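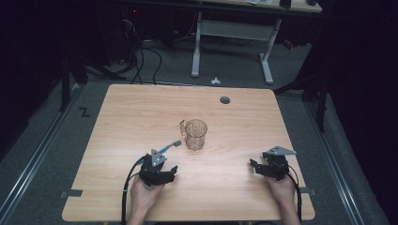

Figure 1. Clear measuring jug with graduation markings on the front, on a light wood-grain table.

Unit 2: Measuring Liquids by Volume
Foods Lab, Muscombe Adult Education

Reading for this unit: the Gwilliam packet, first half. Bring the packet to lab.

Which tool to use

Use the jug for anything of 100 mL or more. For smaller amounts use measuring spoons or the small cylinder. A jug marked every 50 mL cannot give you 12 mL, and guessing between the bottom of the jug and the first line is the most common error in the lab reports.

Dry ingredients such as flour and sugar go on the scale. They are covered in Unit 3.

Taking a reading

Set the jug on a level table. Do not hold it up in the air to read it. Turn it so the scale faces you, pour slowly, and stop a little short of the line. Let the liquid settle, then bend down until your eye is even with the mark. Add the rest in small amounts.

Water curves up slightly where it meets the side. Read the bottom of the curve. If you read from above, the level seems higher than it is and you will pour too little.

Faint markings are easier to read with a sheet of dark paper held behind the jug.

Lab task

1. Weigh the empty jug and write down the result.
2. Fill to the 200 mL line with cold tap water.
3. Weigh again and subtract. Water at room temperature weighs very close to 1 g per mL.
4. Empty the jug, dry it, and repeat twice.

Record all three results in the table on the back page, including any that look wrong. The scales stop at 3000 g, so keep the large stock pots off them.

Casham group: your lab is in the second room this term. Reports go in the tray by the door.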